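Module 4, Handout 3: Costing a single-arm work cell
D. Nowakowski, May 2018

Read this before the costing exercise. It assumes you have the payback notes from Handout 2 to hand and that you have chosen a task from the list. Prices are left out on purpose; you will collect your own quotes.

## 1. What is being bought

A quote for a robot arm is a quote for the arm, its controller and usually one cable set. Students regularly enter this figure as the cost of the cell. The cell also contains the items below, and each needs its own line in the budget sheet.

| Line | Item | Usual source of the figure |
|---|---|---|
| A | Arm and controller | Supplier quote |
| B | Gripper and fingers | Supplier quote, or workshop estimate |
| C | Mounting (table, plinth, plate) | Workshop estimate |
| D | Guarding or risk reduction | Risk assessment |
| E | Sensing and lighting | Supplier quote |
| F | Simulation and programming time | Hours × internal rate |
| G | Installation, power, network | Estates |
| H | Training and cover for absence | Department |
| I | Spares held on site | Supplier list |

Lines B, C and F are the ones most often underestimated. Line D can't be filled in until the risk assessment has at least a first draft, so start that early. If a line does not apply, write "nil" and give the reason in the notes column. A blank cell will be read as an omission.

## 2. Simulation before purchase

Line F should be split into time spent before the order and time spent after delivery. The first part is cheap compared with a wrong order. It needs a model of the arm, a model of the surroundings and a plausible set of objects. 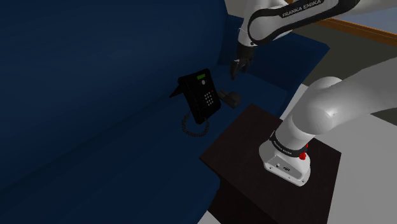 Reach and mounting height are the first two questions to settle in the model, as they fix line C and may change line A. Manufacturers give reach as a distance from the base, measured with nothing in the way. The useful figure is the reach that remains once the arm has to come over an obstacle and point its fingers downward. With the base on a side table hard against a sofa, as in the simulated Franka Emika set-up, the arm has to arch up and over to bring the gripper down to the seat, and the tall back limits the approach from one side. Put the base at the height you intend to buy, then repeat with it lower and higher. Record the joint positions at each target and mark any that fall close to a limit.

The second use of the model is to test the object list. A desk telephone on an angled stand with a coiled cord is a poor first object for a two-fingered gripper. The body is wide, the face slopes, and the cord is hard to model well. A small block is a good first object. If your task list contains only awkward shapes, line B will probably need a second set of fingers or a different gripper altogether, and it is better to know this before the supplier is chosen.

Three cautions on simulated results:

- Contact and friction values are guesses until measured. Do not use simulated grip success to justify a purchase.
- Soft surfaces are often modelled as rigid. An object on a real cushion sinks and tilts.
- Cables and hoses on the arm are frequently missing from the model. Allow clearance for them.

## 3. Worked case: Kotitz returns bench

The Kotitz site wanted one arm to lift returned handsets and small accessories from a padded bench into trays. Two suppliers, Brisar and Woletico, were asked to quote. A third firm, Sekiguchi, quoted for fingers only.

The Brisar quote was lower on line A. It excluded the mounting plate and gave no figure for training. The Woletico quote included both, and a spare set of fingers. Once the lines were filled in on the same basis, the difference between the two was small enough for delivery time to decide the matter.

Planning data used:

- Cycle time allowed: 60 seconds per item
- Shift length: 8 hours
- Shifts per day: 2
- Items before finger inspection: 1000

From these, the upper limit is 60 items per hour, or 480 per shift and 960 per day. Finger inspection therefore falls a little less than once per working day. The site first budgeted for inspection once a week. Correcting this moved a modest sum into line H and a larger one into line I, where worn finger pads had been left out.

Note that 960 assumes no stoppages at all. Use it for sizing wear parts, where a high figure is the safe one. For payback, use a reduced figure and state how you reduced it.

## 4. Order of work

1. Write the task in one paragraph, with object sizes and masses.
2. Draft the risk assessment.
3. Build the model and settle the base position.
4. Ask for quotes against a written specification. Send every supplier the same one.
5. Fill in lines A to I on a common basis.
6. Add contingency as a separate line. Do not spread it through the others.
7. Calculate payback using the method in Handout 2.

Steps 2 and 3 may run side by side. If the base moves after step 4, tell the suppliers and ask for revised quotes.

## 5. For submission

Hand in the completed budget sheet, the specification sent to suppliers, and one page on the base position with the joint positions recorded at each target. The page should say which positions were rejected and on what grounds. Group work is allowed for the model. The sheet and the page must be your own.

The October intake uses a revised sheet in which lines G and H are merged. If you are resitting with that group, collect the new version from Dorota Nowakowski before you start.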